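Hisholm Water Users Association
Minutes of the general meeting, March

Meeting opened at 7.05 pm in the supper room. Quorum present. Apologies were read and accepted.

1. Minutes of previous meeting
Accepted with one correction: under item 4, "Moslow bore" should read "Moslow dam". Carried.

2. Matters arising
2.1 Flow meter at the Moslow offtake. The replacement meter has been fitted and sealed. The opening reading was 2,497 kilolitres. The old meter is to be kept until the billing query is closed.
2.2 Easement on the Chrysikopoulos block. Signed copy received from the owners. The pipe may now be laid along the northern fence, at a depth of not less than 600 mm under the vehicle crossing. Gate to be kept shut at all times during works.
2.3 Key to the pump shed. Still missing. Lock to be changed, four keys to be cut.

3. Water use
Use for the period was 3,785 kilolitres, against 1,573 kilolitres for the same period last year. Members discussed the increase. Part of it was put down to the dry spell and the two new connections on the upper line, but these do not account for all of it. Night readings taken on the lower line with all stock troughs isolated still showed flow.
It was agreed that the lower line be tested in sections, starting from the Moslow end. Members on that line will be without supply between 9 am and noon on each test day and will be told by text message beforehand. House tanks should be filled the night before.

4. Pump and controller
The Rarkeo controller tripped three times in the period, each time on low suction pressure. The foot valve has been cleaned. The trip setting was left as it was. One member asked whether the setting could be lowered to stop the nuisance trips. The meeting preferred to leave it alone until the suction line has been checked for air leaks — running the pump dry would cost far more than a few call-outs.
Motion: that a pressure gauge be fitted on the suction side of the pump. Moved, seconded, carried.

5. Finance
Balance of the working account is sufficient for the section testing and the gauge. A limit of up to $2,000 was set for pipe and fittings on the lower line without coming back to a meeting. Carried, one against.
Three accounts are overdue by more than 60 days. Reminder letters to go out with the next bills.

6. Charges for next year
Two options were tabled: a flat increase on the access fee, or a higher rate per kilolitre above the base allowance. Views were divided. Households on small blocks favoured the second, graziers the first. Both options to be costed on last year's readings and sent out with the next notice of meeting. No vote taken.

7. General business
7.1 Backflow devices at the troughs are due for inspection. Members to check their own and report any that drip.
7.2 Grass around the tank stand to be slashed before burning-off starts.
7.3 Next meeting in May, same room, 7 pm.

Meeting closed at 8.40 pm.

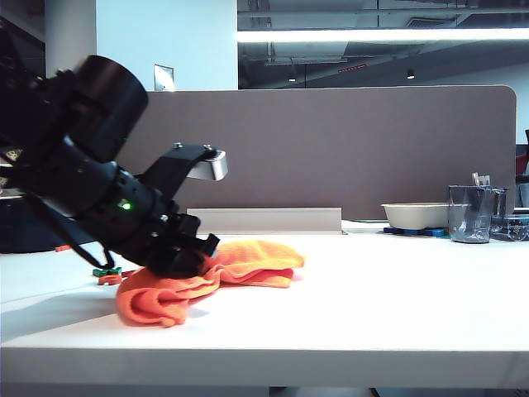
Comment received after circulation, from a member on the upper line: Item 3 should note that the upper line has not had a night reading since the new connections went in. I would like it tested as well before any more money is spent on the lower one. I also ask that the costings for item 6 show stock and house use separately, as they did two years ago.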